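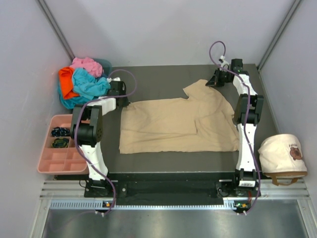 Dronska Valley Visitor Guide - progress report to the Tekeo Regional Tourism Fund

Dear all,

Thank you once again for your patience with us over the winter, and for the kind note that came with the second payment. It was pinned up in the office for weeks. I've tried to keep this one shorter than the last report, though those of you who know me will understand that I make no promises.

Where we are up to

The new guide to the Dronska Valley is written, all but the chapter on the upper lakes. The town section, covering where to stay, where to eat and how to get about without a car, went to our designer in July and came back looking lovely. We have kept the tone friendly and plain, as you asked, and every walk now begins with how to reach the start of it, where to park and whether there is a toilet. You would be surprised how many guides leave that last one out!

We printed a trial run of the town section and gave away 831 copies through the ferry office at Trida, the bakery and the two larger caravan parks. The ferry staff tell us people are folding the map out on the counter and asking better questions than they used to, mostly to do with the afternoon sailing and whether they can bring a bike. (They can, but only on the lower deck, and we have now said so on the map itself.)

Reader survey

The survey card tucked into the back brought in 60 replies. I had hoped for more, but they were thoughtful ones, and several ran over onto the other side. The thing visitors most wanted was help with a wet day. We have added a page for it, with the museum, the hot pools, the covered market and the little cinema at Rajan, which has started a Sunday matinee again. A few people found the print too small in the bus timetable, and they were quite right. It has gone up a size, and we have moved the school holiday services to their own table so that it still fits.

The upper lakes chapter

This is the part that has slipped. The road beyond Rajan was closed for longer than anyone expected, and our writer, Jasmina Stoyanova, could not get up to check the huts and the lookout track. She did not want to describe a track she hadn't walked, and I was glad of it. The road is open again now and she has been up once, came home very muddy, and would like one more trip in clear weather before she signs off on the walking times. I expect the chapter 2 weeks later than we first planned.

Money

We are within budget overall. Printing came in $1136 under the quote - the printer found us a better paper at a lower price - and we would like your permission to put that towards the larger map of the lakes. Travel has run a little over because of Jasmina's extra trip, and we will cover that from our own funds.

What we need from you

A yes or no on the map, please, and the current version of your logo, as the one we hold is the old green one. If anyone from the Fund would like to read the lakes chapter before it goes to the designer, just let me know and I will happily post a copy.

With warm thanks from everyone at the visitor centre,

The guide team, Trida
Wed 24 August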